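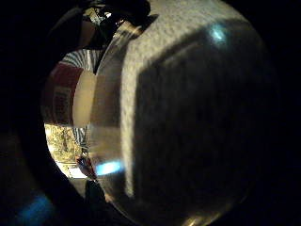 A large clear glass container at the Lernness refill room, with a red-and-white label behind it.

News > Community > Lernness

Search this site Enter keyword Go

Refill room opens with call for glass jars

June 8, 2021
By Anayeli Bermúdez

A refill room where residents can fill their own containers with dry goods has opened in Lernness, and its organisers are asking households to hand over any large glass jars they no longer need.

The room is on the ground floor of the old Vengate offices and is open on 3 mornings a week. It stocks rice, lentils, oats, flour, sugar and dried beans, along with tea from the Gachanja growers' group. Customers bring a container, have it weighed empty, and pay for what goes into it. The smallest amount sold is 130 grams.

Gladys Khaemba, who runs the room, said the first fortnight had been busier than planned and that storage was the main difficulty.

"We have the food and we have the shelves," she said. "What we are short of is big glass, the sort with a wide mouth that you can get a scoop into. Plastic tubs are fine at home but people like to see what they are buying."

So far 382 jars of all sizes have been given. Most are ordinary jam and coffee jars, which are lent to customers who arrive without a container. Khaemba hopes to reach 500 by the end of June, with the larger ones kept for display and the rest going into the lending stock.

Jars should be clean, with no chips around the rim. Lids are useful but not essential — the room has a box of spare ones in common sizes. Old labels can be left on, as they are soaked off in the back sink before the jars go out. Bottles with narrow necks, drinking glasses and oven dishes cannot be taken.

Some donors have asked whether tins are wanted as well. Khaemba said a few had been kept for scoops and pens, but that there was no space for more.

The project is paid for by a small grant from the Vurkorari fund, which covers the rent until next spring. Prices are set to meet the cost of the stock, and a list is pinned up beside the scales. Spices may be added later in the summer if a supplier can be found.

Jars can be left at the side door during opening hours. Anyone with more than a boxful is asked to call in first.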